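设备采购与预算编制(第二讲讲义)
7月 自动化系统课程组

本讲内容:上架抓取工位的采购清单怎么列,预算怎么分,报价单怎么读。上一讲的需求说明书请带来,课上要对照着改。

讨论用的案例是Wekbridge实训室计划增设的一个货架工位。机械臂装平行夹爪,腕部装小型相机,任务是把长条形食品包装在台面和置物架之间取放。

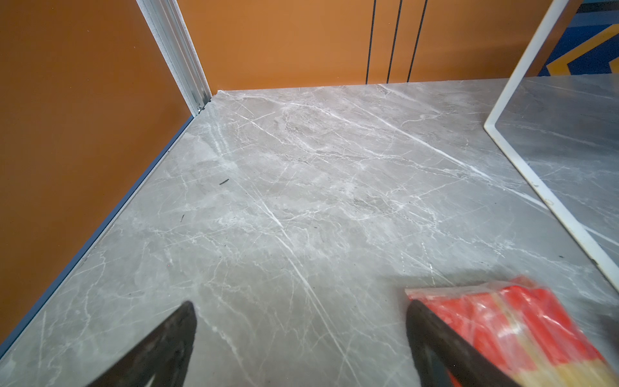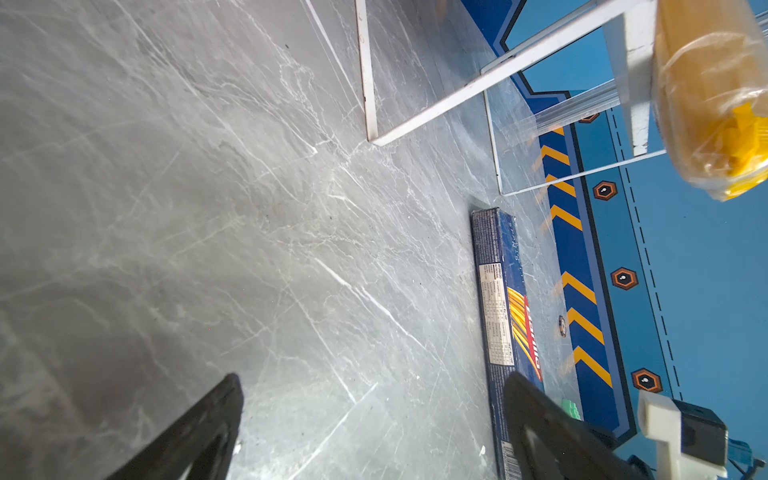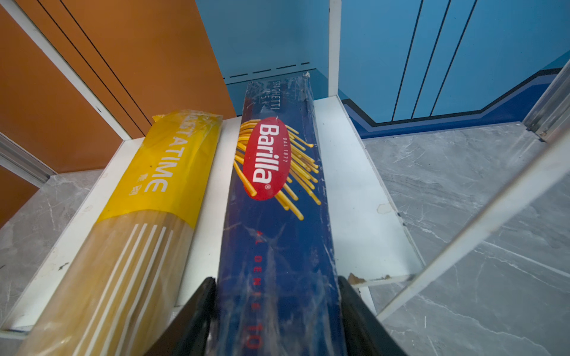
图1至图3 腕部相机视角,夹爪两指位于下方,各图中均有带透明塑料膜的包装。图3为白色搁板上并排的两件意面。

一、先写任务,再写设备

采购申请被退回最多的一类,开头就是“拟购六轴机械臂一台”。审核的人看不出这台臂要做什么,也就没法判断型号高低。申请第一段应当写清四件事:拿什么,从哪里拿,放到哪里,多长时间完成一次。后面的每一行设备都要能对回这四件事中的一件。对不回去的那一行,先删掉,等有人来问再说。

“拿什么”要写到包装,写到品名还不够。同样是意面,图2台面上的是蓝色长条纸盒,图3里的蓝盒外面还裹了一层略有皱褶的透明膜,旁边那件PASTATIME是透明塑料裹着的圆柱形一束。三者对手指的要求不同:纸盒有平面,可以用平指夹;圆柱形的一束受力后会变形,指面最好带弧度或软垫;裹膜的表面滑,还会反光,摩擦垫和视觉两项都受影响。把这几句写进需求说明书,夹爪和相机的预算就有了依据。

“从哪里拿、放到哪里”要写出周围的固定物。置物架的立杆、斜杆、搁板边缘都会限制手指进入的方向。图2上方的白色金属框架带有透明的亚克力板。透明件在深度相机里常常测不准,布局阶段就要把它登记进障碍物清单,不要等到调试时再补。

二、清单分五组

每组单独汇总,组与组之间不得随意挪动经费,确需调整的走变更单。

第一组,本体。包括机械臂、控制柜、示教器、急停和底座。底座常常漏掉。案例中的最远取放点离臂座中心700毫米,这是从臂座中心到搁板远端的水平距离,选型时还要给腕部姿态留余量。手指朝前伸进搁板时,腕部往往要压低或侧转,名义臂展够得到的位置,换个姿态就够不到了。向供应商要工作空间图时,请注明末端姿态,并且要求按带夹爪的长度来画。

Ichikawa的报价单把控制柜和本体合为一行,Trumach分成两行。比价之前先拆到同样的粒度。合并报价的一方如果不愿意拆,在比价表备注栏写“未拆分”,不要自己估一个数填进去。

第二组,末端。夹爪本体、手指、快换盘、安装法兰、相机支架。手指按消耗品管理,本体按固定资产管理,两者不能写在同一行。Ziltel的手指单价400元一副,案例按2副备货,一副在用,一副在库。如果需求说明书里同时有纸盒和圆柱形包装,应当讨论一副通用手指能否兼顾,还是纸盒和圆柱包装各配一种。各配一种就要算上快换盘,快换盘比手指贵得多,而且会增加末端重量,反过来影响第一组的负载选型。这是本讲课堂讨论题之一。

第三组,感知。相机、镜头、线缆、光源、标定板。腕部相机离目标近,手指常年占据视野下部,选视场角时要把手指占去的那部分扣掉。供应商给的视场图一般不含手指,要自己画一遍。

光源不要省。图3中蓝盒的塑料膜上有条状高光,远端印的“SPAGHETTI N.5”被反光遮去一部分。靠读字识别品种的方案,遇到这样的表面就要么加漫射光源,要么加偏振片,要么多拍几个角度。三种做法分别对应设备费、配件费和节拍,写预算时选定一种,另外两种记在备选栏。图2纸盒靠下一端印有条形码,手指遮住了其中一部分。读码若要放在抓取阶段进行,需在需求说明书里规定读码时机,或者另设一台固定读码器。固定读码器属于第三组,安装支架属于第四组,别写混。

第四组,工位。台面、围板、铝型材、搁架、线槽、地脚。这一组单价低、行数多,最容易超支。图1后方角落的立柱是带槽铝型材,这类材料按米报价,但切割、端面攻丝、角件、T形螺母都另算。案例中本组的型材小件预留700元,只够一次改动。改动两次以上的工位,应当按整套重新报。

台面花纹也应写进规格。图1和图2的台面是灰色大理石纹,有密集的白色细纹。深色小件落在这种面上,分割算法容易和纹理混在一起。图1台面上就有几处细小的深色碎屑。采购台面时写明“哑光、单色”或者“允许花纹”,后者要让做视觉的人签字。已经有花纹台面又不打算更换的,可以买一张单色垫,费用列在耗材里。

搁板的清洁同样要有经费。图3白色搁板上有浅浅的污迹和深色小点,右侧靠前缘处有一小块褐色的污渍或碎屑。视觉基准如果取自搁板边缘,清洁周期就得写进维护计划。

第五组,服务。运输、安装、培训、首年维保、验收用物料。验收用物料指真正的包装商品,请按会破损的数量买。意面类包装在夹持试验中会折断或者散开,外膜破了就不能继续代表原来的表面状态。案例列1,000元,从服务组出,不从耗材组出,理由是它只在验收期发生一次。

三、案例小件预算(节录)

手指 2副,单价400元,小计800元
型材小件 一批,700元
验收用物料 一批,1,000元
以上合计 2,500元

本体、控制柜、相机三行待比价后填写。填写前这三行留空,不写“暂估”。上学期有两份作业把暂估数带进了最终合计,汇总时没有发现,后来整张表重做。

合计金额一律用公式,不手填。含税与不含税放在两列,表头写清楚。运费如果由供应商承担,在运费行写零,不要删行。

四、报价单怎么读

拿到报价单先看有效期,再看交货期,最后看价格。有效期短于本单位审批周期的报价,审批下来时已经作废,应当在询价时就要求延长。

其次看排除项。Trumach的报价单最后一页有一段小字,写明不含现场布线、不含第三方相机的驱动调试。Ichikawa把这两项放在正文里,单列收费。乍看Trumach便宜,补齐之后差距缩小。补齐的方法是把排除项逐条抄进比价表,每条后面写上由谁承担:供应商、本单位,或者另行采购。三栏都空着的条目就是日后要吵架的条目。

再次看接口。夹爪报价单上写“兼容主流机械臂”,这句话不能作为依据。要求对方写出法兰标准、通信协议、供电电压、控制柜侧需要的软件选件。软件选件常常要向机械臂厂家另外购买,费用记在第一组,由此产生的报价也应当归到第一组供应商名下。Ziltel的手指可以单独订购,指座孔距要和夹爪本体核对图纸,核对人签字后再下单。

线缆也要核对。图2右下角能看到蓝色线缆和一个接头。线缆装在会运动的部位,应当选耐弯折型号,报价单如果只写“配套线缆”,请对方补充弯折寿命和最小弯曲半径。备用线缆至少买一根,和在用的那根同一批次、同一长度。

五、采购顺序

顺序按交货期倒排,和清单顺序不同。本体交期最长,最先下单。相机和夹爪同一批,到货后可以先在桌面上联调,不必等本体。型材和围板最后定尺,要等本体的实物底座到位,量过再切。图纸尺寸和实物底座孔位不一致的情况并不少见,先切好的型材退不了。

手指可以分两次买。第一次买标准指,用标准指跑一轮取放,记下每种包装的夹持位置和滑脱情况,第二次再按记录订弧面指或者加软垫。图3中两指分列蓝盒左右,左指贴着盒的侧面,左边紧挨着另一件包装,两件之间只露出一条窄窄的搁板。手指厚度能不能进得去这条缝,决定了陈列间距,也决定了手指要不要减薄。减薄后的手指刚度下降,需要厂家重新给出允许夹持力。订第二批之前先量缝宽,把数值写在订单附注里。

陈列间距这件事应当和使用方商量。使用方同意把间距放宽,手指就不用改,省下的是一次定制费和一段等待时间。使用方不同意,把对方的书面意见附在申请后面,定制费的理由就有了。

六、验收条款与付款

付款分期和验收条件要挂钩。写法举例:“到货验收”核对数量、型号、外观;“安装验收”核对急停、限位、通信;“任务验收”按需求说明书规定的包装种类和取放位置逐项试验,合格后付尾款。

任务验收的条款要避免“运行良好”一类写法。应写明包装种类、起止位置、连续次数、允许失败次数、失败如何定义。夹起后滑落算失败,外膜破损算不算,由双方事先约定。包装倒在搁板上但没有掉下来算不算,也要约定。没有约定的,按供应商的理解执行,买方通常吃亏。

手指和软垫在验收期间的损耗由谁承担,单写一条。

七、课堂讨论

1. 案例工位需要同时处理纸盒和圆柱形包装。比较通用手指加软垫与快换盘加两种手指两种方案,列出各自影响到的组别。
2. 花纹台面保留或更换,费用各落在哪一组?谁应当签字?
3. 使用方在安装验收之后提出增加一层搁板,最远取放点随之变化。变更单应当附哪些材料?

八、作业

以小组为单位提交一份采购申请,含需求说明书(修订版)、五组清单、比价表、付款与验收条款。比价表至少包含两家供应商,排除项逐条抄录。表格用课程模板,不改列名,不合并单元格。截止时间为下次课前中午12时,逾期的照收,但不再给书面意见。

需求说明书里引用图片的,写图号即可,不必另贴。

相关讲义
第一讲 需求说明书的写法
第三讲 维护计划与备件库存
第四讲 变更单与项目决算
附录一 比价表模板填写说明
附录二 夹爪选型常用术语对照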